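A cell kit for two small arms, and what it is like to look after

I put off writing this review until we had lived with the Palar bench cell for a good while, because first impressions of a frame kit are nearly always about the packing. It arrived in September, and by now I have had every bolt of it undone and done up again, so I feel I know it rather well!

The frame is aluminium extrusion, the arms bolt on along the front rail, and the walls are whatever you care to line them with (ours are butterflies, and I am very fond of them). We use ours for hammer and nail work, a hard life for any small machine, and what I mainly want to tell you about is the upkeep.

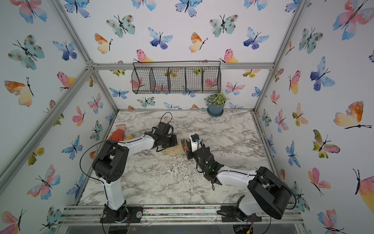

Zulmira Pinheiro wrote to me that she would never run hammering jobs on a rail-mounted arm without checking the base bolts at the start of each session, and that hers had crept loose within 5 days.

I have come round to her way of thinking. The manual suggests a monthly check, far too relaxed in my view. I go over the bases first, then the corner brackets, and then I brush the tabletop, as crumbs work their way towards the rail if you let them. The marble pattern is pretty but it does suffer, and I should have liked a spare top in the box.

Cables are my other grumble. You must leave enough slack for the wrist to turn, and not so much that the loop finds its way under the gripper. It took me two evenings of fiddling to get a length I was happy with, moving the arm slowly by hand to each end of its reach and watching where the loop went.
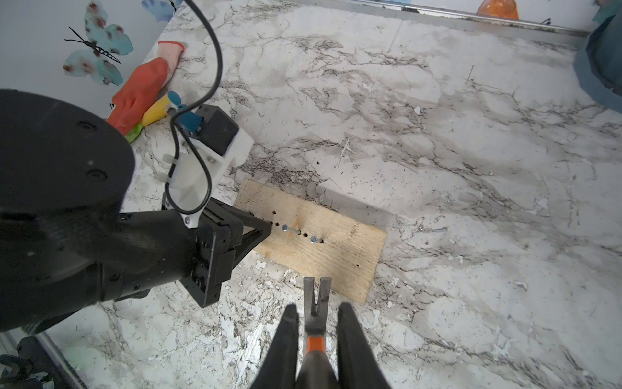
Do the grippers need setting up again after a lot of hammering? Mine want re-zeroing after around 235 strikes, and it's a short job once the fingers are clean.

Getting at the wrist screws is easy, I'm pleased to say, and the Inport driver set I already owned fitted all of them. I paid 781 euros for the frame alone, arms not included, and for that I'd have hoped for a printed drawing of the bracket positions. Still, it goes together squarely and it stays square, and I can forgive a good deal for that.

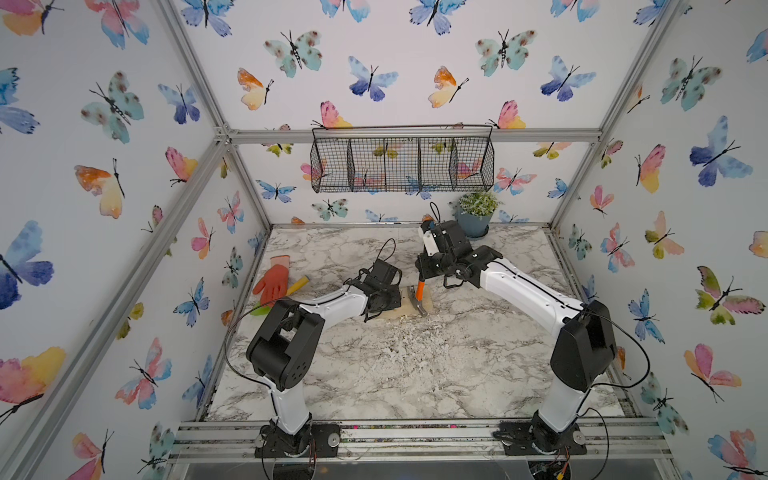

Nuno Peixoto: Lovely review, thank you. Did you try thread lock on the base bolts? I put a dab on mine and they've behaved ever since, though taking the arm off for servicing is now a bit of a wrestle.

I haven't, Nuno, but there's a tube in the drawer and I shall try it on the left base first.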